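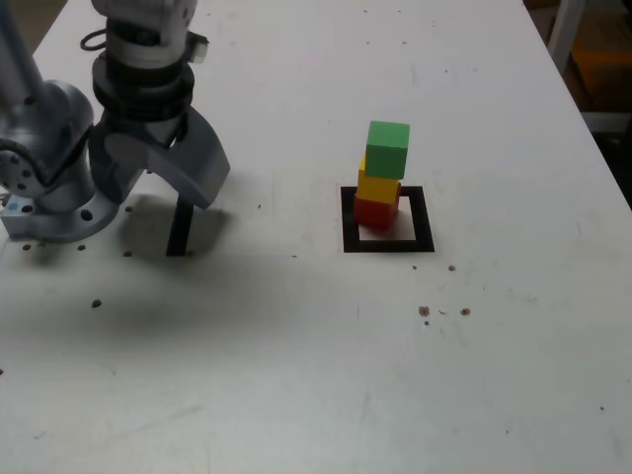
Zitwood Tabletops: Frequently Asked Questions

Care, fitting and ordering information for white and coloured tops supplied by Zitwood. Last updated 7 July 2025.

Ordering and sizes

What sizes are available?
Standard tops are cut to order from stock sheets. The minimum finished width is 200 mm. Lengths over the stock sheet are made in two pieces and joined on site with the supplied connecting bolts. Joins are visible at close range in all colours and most noticeable in white.

Can I order a top without edging?
Yes. Select "raw edge" on the order form. Raw edges must be sealed by the installer before the top is put into use. The surface warranty still applies, but swelling at an unsealed edge is excluded.

Do you supply colour samples?
Samples are posted at no charge, limit two per household. Allow for variation between the sample and the finished top. Whites in particular shift under different lamps, so view the sample in the room where the top will be fitted, once in daylight and once with the lights on.

What is the difference between Sornham and Utis finishes?
Sornham is a matt finish with a fine texture. Utis is satin and smooth. Utis wipes clean with less effort but shows fine scratches sooner. Both are applied to the same core and carry the same warranty period. Prices differ by colour, not by finish.

Is Kjærgaard still available?
The Kjærgaard gloss finish was withdrawn in May. Replacement tops can't be matched exactly. The nearest current colour is Utis White, which is slightly warmer and has a lower sheen.

Delivery

How is a top delivered?
Flat, on edge, wrapped in card with corner protectors. Delivery is to the kerb unless carry-in has been booked. Two people are needed to lift any top over the standard desk size.

What should I check on arrival?
Unwrap the corners and the full length of both long edges before signing. Chips reported after installation are treated as installation damage. Keep the card until the top is fixed, as returns without packaging aren't accepted.

How long can a top be stored before fitting?
Store flat on at least three bearers, indoors, away from heaters. Don't lean a top against a wall for longer than overnight. Bowing caused by upright storage usually can't be reversed.

Fitting

What screws should I use?
Use the screws supplied with the frame only if they enter the underside by no more than two-thirds of the top's thickness. Pre-drill all holes. Power drivers should be set to a low torque, with the last turn made by hand.

Can I cut holes for cables?
Yes. Use a sharp hole saw from the finished side, with masking tape over the line of the cut. Keep the hole at least 113 mm from any corner. Seal the inside of the hole with the same sealant used for raw edges and let it cure fully before inserting a grommet.

Can a top be used with a sit-stand frame?
Yes, provided the frame supports the top across its full depth. Add the weight of the top to the weight of the equipment when checking the frame's rating.

Cleaning and repair

What can I clean it with?
Warm water, a drop of dishwashing liquid and a microfibre cloth. Dry with a second cloth. Methylated spirits may be used for ink, applied to the cloth and tested first on the underside.

What should I avoid?
Scouring pads, cream cleansers, bleach, acetone and furniture polish. Polish leaves a film that greys over time and is difficult to remove evenly.

Can I put a hot cup on it?
Cups and mugs are fine. Use a trivet under saucepans, kettles and anything taken straight from an oven.

How do I repair a chip?
Chips smaller than a match head can be filled with the colour-matched paste from the spares page. Apply in thin layers, level each layer with the plastic blade, and leave it overnight. Larger chips on an edge generally require the edging to be replaced.

Will a white top yellow?
Some change in colour is normal under direct sun. Mats, monitor stands and similar items left in one position may leave a paler patch. Move them from time to time during the first year.

How do I make a warranty claim?
Send the order number, photographs of the fault and a photograph of the label on the underside through the contact form. Claims can't be assessed without the label.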